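Changes to Meeting Room Booking and Storage

8 July 2020

Members of the Tikkanen Building Association are advised that a revised procedure for reserving shared rooms will apply to all bookings made after the date of this notice. The procedure was approved at the June meeting and replaces the rules issued when the building opened.

Under the former arrangement, requests were entered in a paper register at the front desk. The register recorded 272 bookings during the past year, of which 40 were canceled on the day of use. Late cancellations have left rooms idle while other members were told that none could be offered. The new procedure is intended to return those hours to the membership.

Requests should now be sent through the Dininow booking page, which is open to every member in good standing. A request must state the room, the start and finish times, the number of persons expected and any furniture needed. Confirmation will be sent by e-mail. A booking is not in force until that confirmation has been received, and members should not announce an event before then.

Cancellations made at least two full days ahead carry no charge. A later cancellation will be billed at half the usual rate. The office may waive the charge in cases of illness or severe weather, upon written request.

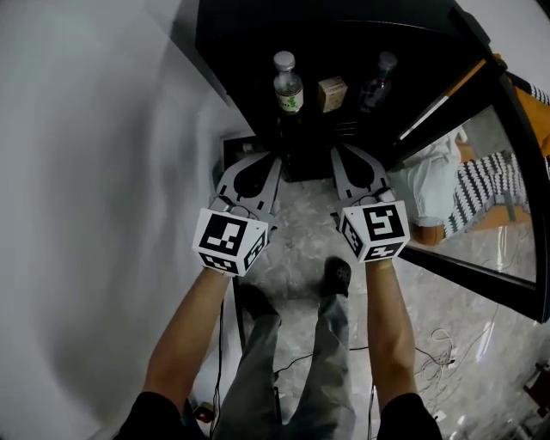 Marker cubes held up in front of a black cabinet.

Members who wish to keep materials in the building between bookings may apply for a storage space. Spaces on the Bullow side of the building are let by the quarter, and those on the Wuron side by the month. Each item left in storage must bear the name of the member or group and a telephone number. Food, paint, fuel and other flammable goods may not be stored. Items without a label will be moved to the front desk and kept there for six weeks.

The large hall is covered by separate terms. It may be used by up to 220 persons when seated, and the deposit remains $700 – payable at the time of confirmation and returned after inspection. Groups that already hold a confirmed date in the large hall need take no action, and their present terms will be honored in full.

Keys must be returned to the front desk at the close of each booking. Keys for evening events may be placed in the drop box beside the main entrance.

Printed copies of the revised procedure are available from the office on request. Questions about existing bookings should be directed to the front desk in writing and should include the date and room concerned.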